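How I clean a maple board and the small plastic toys that live on it

In our home the maple board has two jobs. In the morning it is for bread, and in the afternoon my niece takes it for her plastic shapes. After one winter of this the wood was gray and thirsty, so I learned to care for it properly. I write here what works for me.

First, the washing. Never leave the board in the sink. I wipe it with a cloth, warm water and a small drop of dish soap, then I wipe again with clean water and dry it at once with a towel. Both faces must get the same treatment, also the edges. If only one side gets wet, the board starts to bend like a potato chip, and it takes many days to become flat again.

We use this website's cookies to remember your choices and to measure visits. Accept all | Manage settings

When the board is dry to the touch, let it stand on its long edge until the evening. Then comes the oil. I use food grade mineral oil, one spoon for each face, and rub it along the grain with an old cotton sock. Look carefully at the seams where the planks are glued. They drink more than the rest, so I go over them two times. In the morning I take away what the wood did not want. I do this every 4 weeks in the dry months and less often in summer. 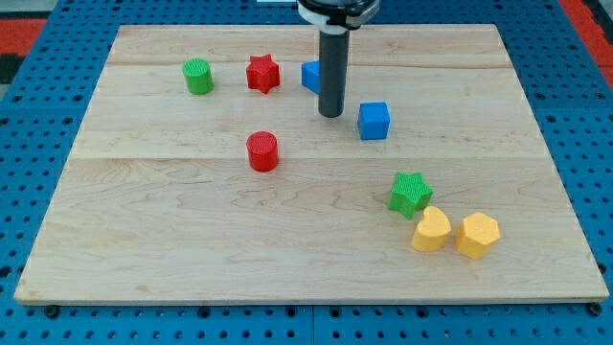

For the toys I have a different method. Plastic stars, cubes and cylinders with a fine texture on the top collect crumbs and finger grease in the small lines. A sponge goes over the dirt and does nothing. Take a soft old toothbrush, make it wet with soapy water and brush in small circles for one minute. Rinse, shake, and leave the pieces on a towel with the textured face down. I wait 11 hours before they go back, which means overnight. If you put them wet on the oiled wood, they leave rings.

For rings that are already there, my neighbor Puspita Tjoa showed me salt and half a lemon. Rub softly, wait a few minutes, wipe, dry, and oil again the next day. It helped with the light marks. A deep one needs sandpaper, very fine, and always with the grain - I once sanded across it and the scratches are still there.

One more thing about storage. Do not lean the board near the oven or the heater. Mine stands now in the cool corner beside the pantry door, and the shapes wait in a cloth bag on the hook above it.

Retno Santoso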